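Home > Newsletter > August issue > Kits and Services
Tagged: Tabletop Automation

Stevoteck adds a two-arm rental kit

Stevoteck has put its two-arm tabletop kit on a rental plan. Until now the kit was sold outright, and small shops told the company they wanted a longer look before buying. The new plan starts at $579 a month, with a one-time setup fee of $100. The shortest term is 11 weeks.

Each kit comes with two arms, a gripper for each, cabling, wrist cameras and a license for Zekar, the software used to record a task and play it back. Customers supply their own table and a computer that meets the posted requirements. Training is done by video call and takes around two hours.

We visited the Stevoteck workroom in Clolcombe to see the grippers used on thin tools and small, light items on a white table.

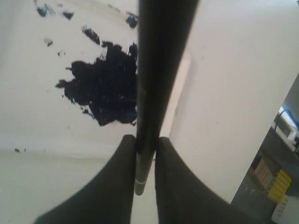
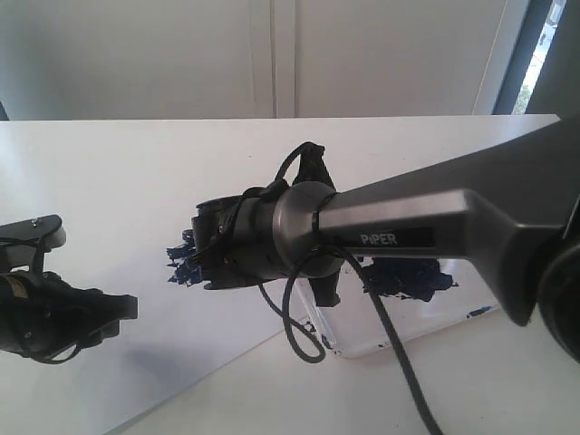 Workroom, Clolcombe. First: a dark rod held between the gripper fingers. Second: two grippers over the white tabletop, with a PiPER arm at right.

Buyers should plan the cable run early. The cables travel with the arms, so leave room for slack and keep cups and loose parts out of the way. Stevoteck sells a set of clips for this, but it is not included in the rental.

Repairs are handled by Sandhu, which ships replacement grippers from its own stock. Normal wear is covered. Damage from drops or spilled liquids is billed separately. An extra pair of finger pads costs $377 with mounting hardware, a steep price for a part that wears out.

Orders for the first batch are open now, with delivery planned for February. Renters who decide to buy can put half of what they have paid toward the price of the kit.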